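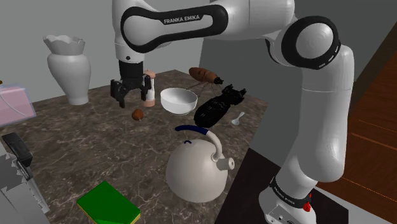
A campaign I keep thinking about

2024-06-18

Grerinness, the refill soap company, ran its first TV ad in May. It lasts a minute and has no voiceover. A woman fills the same bottle 12 times, once for each month, and the logo comes up at the end. The agency was Tkachenko.

I liked it more than I thought I would. I've worked on green campaigns for Anetov and Prarkico, and both times the client wanted every number on screen. We cut 3 versions of the Prarkico spot and all of them felt like a slide deck.

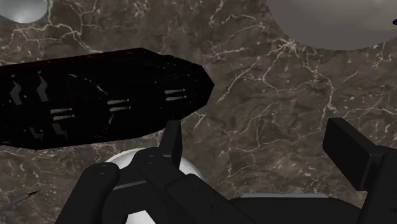 Brown marble, pale veins

Si-eun Woo, who I shared a desk with at Anetov, disagrees with me on this. She thinks an ad with no figures in it is asking for complaints. The Grerinness site does have a page with the sourcing details - it took me 2 tries to find it.

I'd move that link to the home page. The posters go up next, 200 of them, mostly at bus stops.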